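Março, fim da tarde

Cheguei às 8h e passei a manhã a rever os episódios simulados da semana passada. Dos 200 que tínhamos marcado como bons, 28 foram para o lixo: o cubo saltava da pinça por causa de um contacto mal resolvido no motor de física. O Vokevora não apanha estes casos no filtro automático, tive de os ver à mão.

Depois do almoço baixei o atrito dos cubos e lancei outra série. A meta para a tarefa de passagem entre braços continua nos 3000 episódios. No Plimstead contam só os que acabam com a peça largada no sítio certo, por isso vamos mais devagar do que o previsto. Repeti 5 vezes a mesma posição inicial para ver se o resultado mudava. Mudou em duas – a semente não estava a ser gravada. Corrigi e anotei no registo.

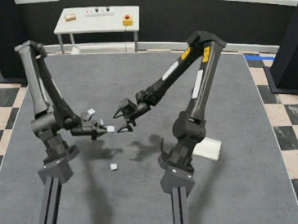

A passagem é a parte da tarefa em que o modelo mais precisa de exemplos. O braço esquerdo tem o cubo branco na ponta da pinça e o direito vem ao encontro dele com os dedos abertos, ainda com uma pequena folga. É esse intervalo que quero mais bem coberto, com ângulos de pulso diferentes. Outro cubo ficou sozinho no tapete cinzento, entre as duas bases, e vou usar posições assim para variar os inícios.

Amanhã: mudar a luz, variar a posição do tabuleiro e voltar a correr o filtro. Deixei a série a gerar durante a noite.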